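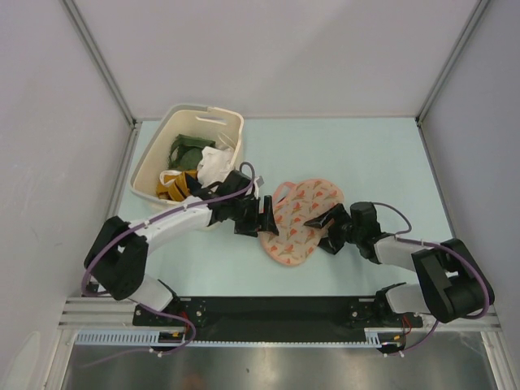 So the purple cables are finally behaving, and I have been putting off writing this up for long enough. A few of you asked after the last post how I look after the two-arm cell, as in what I do to it week to week, and the answer is mostly cables. Cables and bolts. If you came for clever software, sorry, come back another time!

Quick recap for anyone new. We have two small arms on one black base plate, and the plate sits on an aluminum rail along the front of the table. Three gray walls around it, light blue tabletop, laundry basket in the back corner. They fold cloth. The left arm is called Umer and the right one is called Cedus, and no, I didn't pick the names, they were on the spreadsheet when I took over from Thenmozhi Devadiga and I wasn't going to start an argument in my first week.

The trouble started in October. Umer would run fine for an hour or so and then drop off the bus, always somewhere near the end of a long reach. It would come back if I power cycled it, which is the worst kind of fault because you can talk yourself into thinking you fixed it. I reseated connectors. I swapped the supply. I went home happy twice. Then Raghavendra Sastry stood next to me one evening while it was running (he was only there to borrow my good hex keys) and said, "Your cable is too tight at the elbow." And it was! When the arm stretched out, the cable went straight as a guitar string and tugged on the plug at the next joint.

I'd zip tied it down neatly, you see. I was proud of how neat it was. I'd pulled every tie snug and trimmed every tail, and the whole run hugged the links so closely that there was nothing left over for the joints to move with.

What I do now is leave a loop at every joint that bends a lot. One big lazy arc around the outside of the elbow, a smaller one over the wrist, and ties on the straight white links only, never across a joint. It looks a bit goofy. The wrist loop on Umer sticks up higher than I'd like and for a while I was sure it would catch on the basket, so I ran the longest reach I have at 25 percent speed with my hand on the stop button and watched it the whole way. It cleared. I watched it again anyway.

How to find the right amount of slack, if you're doing this yourself: turn the power off, hold the arm (please hold the arm, they do flop), and move each joint by hand from one end of its travel to the other. Watch the plug at each end of the cable and ignore the middle. If the plug rocks or the wire bends hard right where it goes in, you need more. If the loop gets long enough to hang into the gripper's way, you've gone too far. I go around both arms like this before I close a single tie, and I leave the tails long until the cell has run for a full day, because cutting off 13 perfectly good zip ties and starting again is how I spent one of my evenings.

I replaced the cable on both arms while I was at it. Cedus had never given me any grief, but it had the same tight routing and I didn't feel like waiting for its turn.

Next up, the base bolts. The plate is held to the rail with slot nuts, and slot nuts creep. You won't see it. What you'll get is the grippers meeting a hair off from where they used to, and then a fold that comes out crooked, and then you'll waste a morning on the calibration. I draw a line across each bolt head and onto the plate with a paint pen now, so I can tell from across the room if one has turned. Ask me how long I resisted doing this.

After anything that touches the plate I redo the meeting check. Both grippers come in over the middle of the table, down low with the tips nearly touching, and I look at them from the front and then from the side. The cloth I leave under them is the pink one with the ice cream cones on it, because it has become the test cloth and everybody knows not to take it. It's light and it shows a wrinkle if a fingertip drags. Darker ones are terrible for this. I tried with a green one and couldn't see a thing.

My log for the cell says 748 cycles since the new cables went on, and no dropouts on either arm. I'm going to call it fixed at 800, mostly out of superstition.

Things still on my list: the short red wires by the base joints need some kind of cover, since they're right where my sleeve goes when I lean in. I also want to do something smarter with the white slotted cable guide below the rail. At the moment I push things into whichever slot is closest, and then three weeks later I can't remember what goes where. Labels would help. I own a label maker. I don't know what's stopping me.

Oh, and wipe the gripper fingers! Lint builds up at the tips and they start to slip on thin fabric. A dry cloth does it, takes a minute, and I do it first thing while the coffee is brewing.

If any of you have a good way to keep slot nuts from creeping, leave a comment. Raghavendra swears by thread locker and I'm a little scared of it, having once glued myself out of a gearbox. I'll post an update on the red wires once I've found a cover that fits.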